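Search reviews
Enter keyword

Komano Letter and Parcel Opening Tray – reviewed 30/07/2019

I run the mail desk for a small county office, and ever since that powder scare at the courthouse two towns over (it was cornstarch, thank goodness, but a man was charged all the same) we've been asked to open everything under a hood. So we bought the Komano, and I've now put 300 envelopes through it and feel I've earned an opinion!
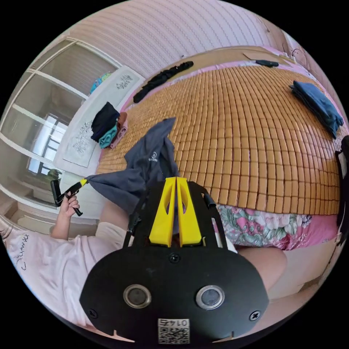

The hood is the best part. It pulls air away from your face quietly enough that I can still hear the phone, and the filter slides out from the front without any fuss. I only wish the makers had thought harder about color – two bright yellow fingers against a black plate are easy to find at a glance, and the Komano's gray latch on a gray lid is not. I've fumbled for it more than once with gloves on.

Replacement filters come from Fludley in boxes of 36, and they aren't cheap.
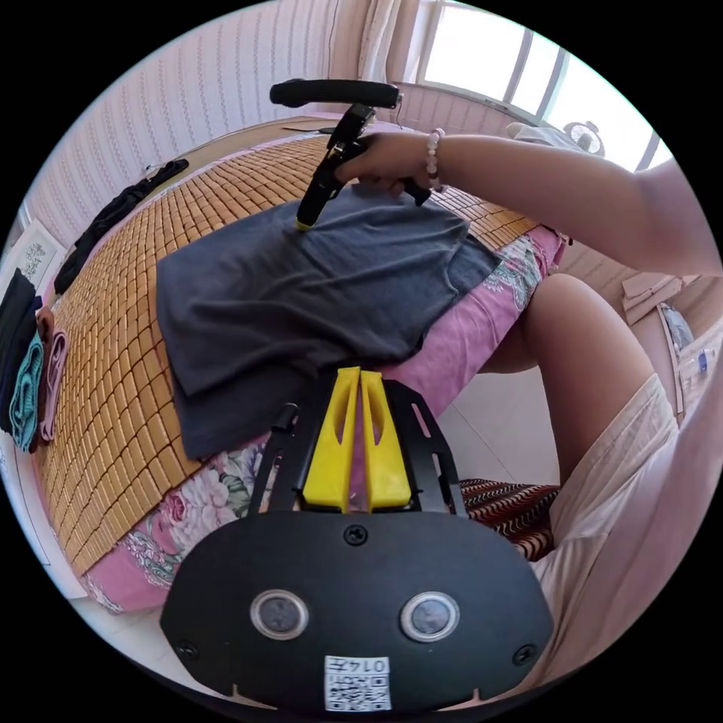

Åsmund Aasen wrote in to say that his office went with the Michiels tray instead and was sorry about it by September, as the seal had gone stiff and the lid wouldn't close flat. Mine still shuts nicely, so I'd buy the Komano again.

We use cookies to remember your settings. Accept

Contact | © Drastumura Reviews | Back to top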